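Search this blog Go

The Big White Tub

I own a large white tub with ridges around it, and for most of March it has been winning.

It came from Hestuveck, where it was sold as a storage canister. I bought 2 because the second was cheaper, which is how I buy everything, including regrets. One went under the sink and has behaved itself. The other has become the place where things go when I can't face deciding about them: rubber bands, takeout soy sauce, a bag of picture hooks that says it holds 200 and feels like more.

My wife's position is that a container should contain one kind of thing. My position is that "stuff" is a kind of thing. We have been having this talk since we lived on Bramley Street, at number 521, where it was about a drawer.

So I've started over. The tub is for rice now. Everything else gets sorted on a clear white table, under bright lights, with gloves on, like we're handling evidence.

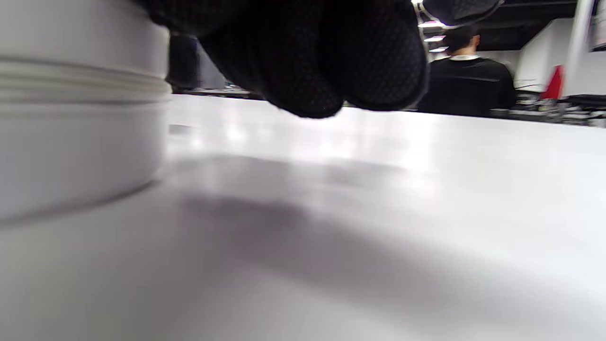 Black glove, white tub, no mercy.

I have strong feelings about the glove. Mesh is nice on the knuckles, but rice dust goes wherever it likes. Next week, the drawer with the batteries. There are roughly 999 of them and I trust none.

3 comments 14 shares

Tetteh Odoi
Rice in the tub, fine. Where did the soy sauce go?

Kekeli Nartey
You've bought another tub, haven't you.

Ackah
Label it before you forget. I have one marked "flour" that is all birthday candles.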